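**Stock and fixtures: notes for stallholders and shop members**

The changeover to the new item codes was completed in November and the old codes no longer scan at the Pollow counter. Anything still carrying a green swing tag needs to be re-tagged before it goes back on the floor. The count at changeover was 262 active lines, of which 144 are small hanging goods: keyrings, caps, lanyards, luggage tags, hair ties and carded jewellery. Small hanging goods take up the least floor area of any category and generate most of the pricing errors, so this item deals mainly with them.

### Tag format

The code is now five characters, one letter and four digits. The letter is the category and the digits run in order of registration. There is no colour or size information in the code. Members who want to track colour should do so in their own stock book, using a suffix after a slash. The suffix must not be printed on the tag, as the scanner reads the slash as a line break and drops the price.

Tags should be printed on the 40 millimetre stock. The narrower labels left over from the Ulano printer will feed, but the barcode quiet zone is too small on the left side and the read rate is poor. Leftover rolls can be used for shelf edge labels, where no scanning takes place. 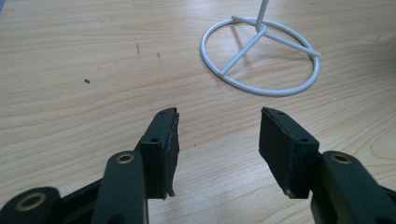
For caps, the tag goes through the rear closure, never through the sweatband or the brim stitching. For scarves and tea towels, use the care label loop. Carded items take an adhesive label on the back of the card, in the lower third, with the barcode running parallel to the short edge. Labels wrapped around a corner will be returned to the member for relabelling.

### Loading a rotating rack

The usual fault with a wire spinner is uneven loading. A tier of radiating arms behaves like a set of levers, and an item at the tip of an arm has a much greater tipping effect than the same item against the centre. The following applies to all countertop racks, whatever the make.

- Load in opposing pairs. Fill one arm, then the arm directly across from it.
- Heavier goods go on the lower tier and as close to the centre as the packaging allows.
- Leave a gap at the tip of each arm equal to the thickness of one item. Customers return goods to the tip, and an overfilled arm sheds stock when the rack is turned.
- Keep one product code to an arm. Mixed arms double the time taken to count and are the main source of wrong prices at the till.
- Check rotation after loading. A rack that drifts back to the same position when released is out of balance or standing on a surface that is out of level.

If the surface is the problem, correct it under the table leg. Packing under the rack base lifts one part of the ring and transfers the load to the remainder, and over time the base will distort. Yilma sells a thin rubber shim in packs of 2 that is adequate for most floors. Folded card compresses within a few days and should be treated as temporary.

Clearance is the other matter. Measure the swept diameter with stock on the arms, then add a hand's width on all sides. Racks placed near the front of a counter are turned more often and also knocked more often. The recommended position is one third of the way back from the customer edge – far enough in to be stable, close enough that the rear arms can be brought around without leaning.
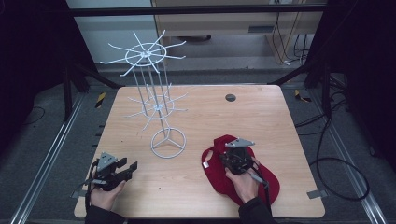 ### Cycle counts

Full counts remain twice a year. Between them, each member is asked to count one category a fortnight and enter the result on the Skurnon sheet, which is now kept as a shared file. The paper version has been withdrawn. Enter the physical count in the third column and leave the variance column alone; it calculates from the opening figure and the till export.

A variance of one or two units on a hanging line is within tolerance and needs no note. More than 5 units on any single code should be recounted the same day before the figure is entered. Check neighbouring arms first, then the till's no-code key, which still picks up a fair number of sales from unlabelled goods.

### Returned and faded stock

Polyester caps and printed card both fade under the window lights on the north side. Rotate window stock monthly and mark down anything with a visible line where the card was overlapped. Markdowns use the same code with a price override – do not register a second code for a reduced item.

Old green tags can be put in the paper recycling once the string has been cut off.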